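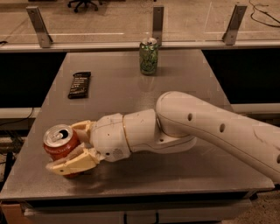

Workshop Tips / Photography

Keeping prints and negatives in good shape at home

Most damage to photographs happens in storage. A few cheap changes will take care of the worst of it.

Pick the right room. Attics get too hot and basements get damp. A closet on an inside wall, off the floor, is fine for most collections.

Wash and dry your hands before you start, and skip the hand cream. Hold prints by the edges. For negatives, wear clean cotton or nitrile gloves.

Take out paper clips, rubber bands and staples. Old clips rust and leave a mark that won't come off. Slide a strip of thin card under a staple before you lift the legs.

Write on the back with a soft pencil, near the edge, with the print face down on glass or another hard surface. Ballpoint pushes through and shows on the front.

Don't peel prints out of a sticky album. Try a length of plain dental floss, worked slowly behind one corner. If the print starts to bend, stop and scan the whole page instead.

Sleeves should be polyester, polypropylene or polyethylene. Avoid anything that smells like a new shower curtain.

For boxes, fill them so the prints stand up without leaning but can still be pulled out easily. Ctibor Bartoš sorted 3,000 slides last October and used 2 labels per box, one on the lid and one on the end. The end label is the one you will read.

Scan before you sort any further. 600 dpi is enough for a small print. Name files by year first, then place: 1987_Druten_01, 1987_Druten_02. Keep one copy on a drive outside the house.

Dust comes off with a rubber bulb blower. Canned air can spit liquid if you tip it.

Next: cleaning a flatbed scanner glass

Posted 27 July 2024 by Ľubica Sýkora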